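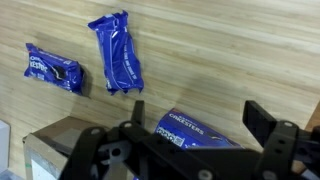

Why Snack Packages Are Made the Way They Are

Food spoils for a small number of reasons. Air reaches it, water gets in or out, light falls on it, or something crushes it. A package is a barrier against these things. Different foods need different barriers, so a store shelf holds many kinds of package.

Air and oxygen

Air is a mixture of gases. One of them is oxygen. Oxygen reacts with the oils in food, and the oils slowly turn into other substances that smell and taste bad. The word for this is rancid. Nuts and chips go rancid faster than hard candy because they hold more oil.

To keep oxygen out, a factory may push it out of the bag with another gas, called nitrogen, just before the bag is sealed. Nitrogen does not react with the oils. The gas also makes the bag puffy, and a puffy bag protects thin, brittle food from being crushed.

Water

Water moves from damp places to dry places. A dry cracker left in damp air takes in water and goes soft. A soft cake left in dry air loses water and goes hard. The same kind of wrapper can help in both cases, because it slows the water down whichever way it is going.

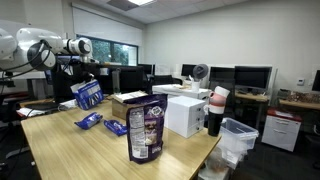
Water also matters to mold. Mold is a living thing and cannot grow without water. This is one reason very dry foods keep for months and fresh bread keeps for days.

What a wrapper is made of

A snack wrapper can look like one sheet, but many wrappers are several thin layers stuck together. The outer layer holds the ink. A middle layer may be a very thin coating of metal, which stops light and slows oxygen. The inner layer is a plastic that melts at a fairly low heat. Two hot bars press the inner layers against each other, they melt, and they cool as a single piece. That strip is called a heat seal.

Layers have a drawback. They are hard to pull apart, so many mixed wrappers cannot be recycled in the usual bin.

Cardboard

Cardboard is made from wood fibers. It is stiff, it stacks well, and it is easy to print on. Plain cardboard lets air and water through, so a box of dry food often has a sealed bag inside it.
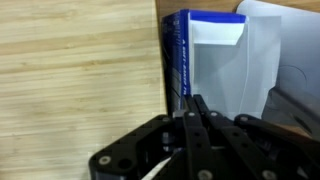 A tall, narrow cardboard carton.

A carton starts as a flat sheet. A machine cuts the outline and presses lines into it where the folds will go. These lines are called scores. Flat cartons take up little space in a truck. They are folded and glued at the factory where they are filled.
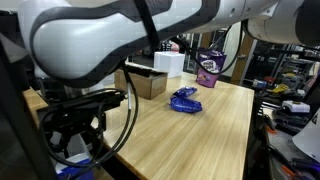 Shape changes how much packaging a food needs. Tables are useful for testing this, and a plain wooden one with a pale top, like the one shown, gives a flat surface to work on. Place a box and a bag on it and push each gently from the side. A low, wide package is harder to tip than a tall, narrow one of the same weight.

Words to know

Barrier: something that stops or slows what tries to pass through.
Rancid: spoiled by changes in the oil.
Score: a pressed line that makes a neat fold.

Written by Slamet Govindasamy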